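In defence of the loud wall

My sister-in-law rang me in February to say she'd painted her hall, and could I guess the colour. I guessed white. She was a bit put out that I'd got it in one, and told me it was a particular white, with a name, and that it had cost her a fortune.

I've been grumbling about this for years so I may as well do it in public. We've all become terrified of our own walls! I went round 8 houses when we were looking to move and I couldn't tell you now which was which, apart from the one with the brown bathroom, and guess which one we bought. (The bathroom is still brown. I like a brown bathroom.)

People say it's about resale. You paint everything the shade of a envelope for some future buyer who may not turn up for twenty years, and in the meantime you're the one eating your toast in there. My neighbours on Droltden Road had a dining room with parrots on it, a really mad one, and they stripped it before putting the house up for sale. The new people moved in and the first thing they did was order wallpaper with cranes on. I could have wept.

And pattern is kind to you, that's the other thing. Plain walls show every scuff. We've got a big leafy paper from Himura up the stairs, seven years old now, and it has survived a bicycle, two teenagers and a wardrobe that didn't fit. I know where the gouge is and I still have to hunt for it.

I will give the plain-wall lot one thing, which is the price. I asked for a quote from Uniyal for doing our front room in a block print, paper and hanging and all, and it came back at £2,103. I had to go and sit in the garden. But you don't have to do it that way. I found end-of-line rolls at Grundumberg, the big place behind the station, and did the chimney breast and the alcoves for £222, paste included, and swore at it for a whole weekend.

The rule I really can't stand is the one about only having a single pattern in a room and keeping everything else quiet so it can "breathe". Wallpaper doesn't breathe. My gran had roses on the carpet, stripes on the settee and something like cabbages at the window, and it was the cosiest room I've ever sat in. I'd happily have big crimson mandalas on a white wall and let them run right down to a floor covered in green leaves and little rusty orange flowers, and anyone who got a headache could have their tea in the kitchen.

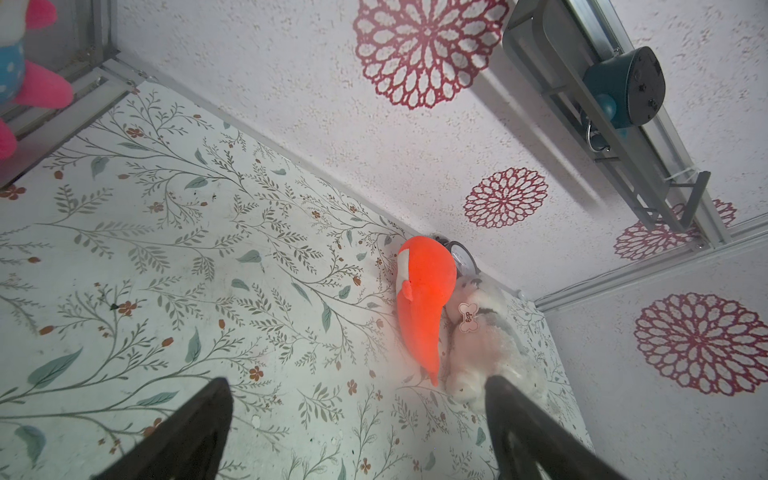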